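## 三、谱架的打开、调节与收起

我家和排练室用的都是这种折叠谱架，粉色的，谱板上一排排圆孔，很好认。前两节讲了怎么选谱架、怎么给它找个包，这一节就讲最容易夹手的部分：打开和收起。我刚学琴那年被它夹过两次，所以写得啰嗦一点，请多包涵！

**开始之前**

- 找一块平整的地面，四周留出 60 厘米左右都能伸开手的地方就行（别在琴盒上面弄，真的会划到）。
- 乐谱先放一边，等谱架站稳了再往上摆。
- 小朋友第一次弄，大人在旁边扶着中间那根杆。

### 3.1 打开三脚

1. 把谱架竖起来，脚朝下，一只手握住中间的立杆。
2. 稍微松开腿部上方的旋钮，松到能滑动就够了，别整个拧下来。我拧下来过，弹簧垫片滚到钢琴底下，找了一个下午。
3. 另一只手把三条腿往外拉，拉到撑开、站得住为止。
4. 轻轻往下按一按立杆，看看晃不晃。
5. 把旋钮拧紧。

> **注意：** 腿和连接的细撑杆之间会形成一个尖尖的夹角，收放的时候手指千万别伸进去。握立杆，或者握腿的下端，都比较安全。

腿撑得太窄，放上厚谱子就容易往前栽；撑得太开，立杆底端又会顶到地板。我一般撑到立杆底端刚好离地一点点，木地板也不会磨花。

### 3.2 装谱板

1. 先把谱板背后的夹座对准立杆顶端，套到底。
2. 一只手托着谱板，另一只手拧紧夹座。
3. 调角度。坐着拉琴的人，谱板往后仰一些；站着的人可以立得直一点。
4. 翻开谱板上的压谱杆，左右各一根，细细的，别硬掰。

**小提示：** 单张的散页最麻烦，开着窗户一吹就满地都是。我的办法是先把散页按顺序排好，用胶带在背面粘成一长条，再用压谱杆压住两边。Emília Kopecký 的办法更省事，她直接塞进活页夹里，只是翻页的时候声音有点大（慢板乐章里听得特别清楚）。

### 3.3 调高度

1. 松开立杆中段的旋钮，**同时握住上面那一截**。不握住的话，谱板会一下子滑下来。
2. 拉到谱板中间差不多和下巴一样高。
3. 拧紧，再用手往下压一压谱板试试。

Aidan Ní Mhurchú 个子高，总喜欢把上面那截拉到头。我不太赞成，拉到头以后整个谱架上重下轻，碰一下就晃。还是留一小截在里面吧，实在不够高，站近一点也能看清。

### 3.4 检查脚套

每个月我会把谱架倒过来看一眼脚套。黑色的小橡胶套看着不起眼，掉了一个，谱架就会歪，在瓷砖上还会打滑。

- 脚套松了：取下来，把里面的灰擦干净，再推回去。
- 脚套裂了：换新的，买之前量一下腿的粗细。
- 某条腿的末端弯了、皱了：别再用钳子来回掰，越掰越软。先试试能不能站稳，站不稳就换腿。

脚套套不进去的时候，蘸一点点清水再推，别用油，油会让它自己往下溜。

### 3.5 收起来

顺序和打开正好相反，但是我还是写一遍，因为我自己就经常弄反：

1. 拿走乐谱。（对，我抱着谱子收过谱架，结果可想而知。）
2. 合上两根压谱杆。
3. 托住谱板，松开夹座，取下来。
4. 松开高度旋钮，把上面那截慢慢放到底，拧紧。
5. 松开腿部旋钮，把三条腿往里收拢，贴着立杆。
6. 再拧一下所有的旋钮，然后装包。

> **小心：** 收腿的时候如果觉得卡，先停下，看看是不是有一条腿和撑杆别在一起了。用力硬压，塑料很容易折出印子，甚至裂开。

去 Colldale 排练的那几次，我都是把谱板和立杆分开装的，路上颠得厉害，放在一起容易互相刮。要是你只在家里用，不拆谱板也没关系，靠墙放着就好，记得别放在门后面。

### 3.6 对照着看

刚开始弄的话，可以边看边比一比自己手里那个谱架：腿是不是撑开了，谱板和立杆是不是接牢了，黑色的脚套还在不在。

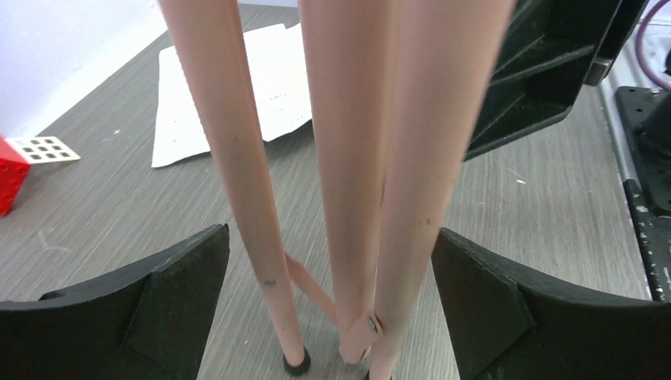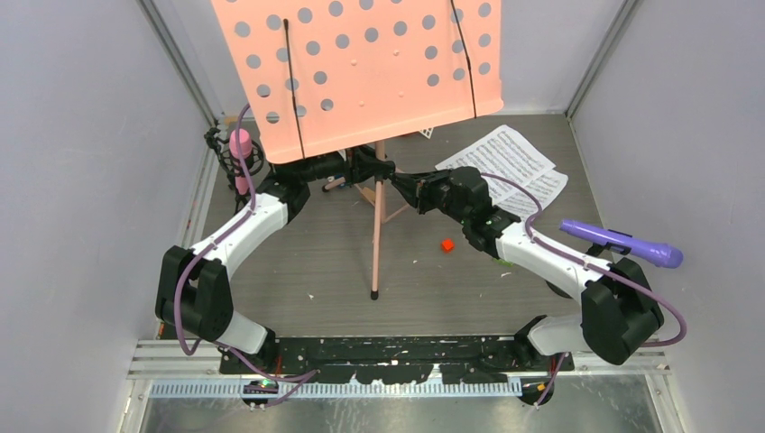

*图 3-1（前一张）：粉色细杆及其末端的近景。图 3-2（后一张）：立着的粉色折叠谱架，旁边是散开的乐谱。*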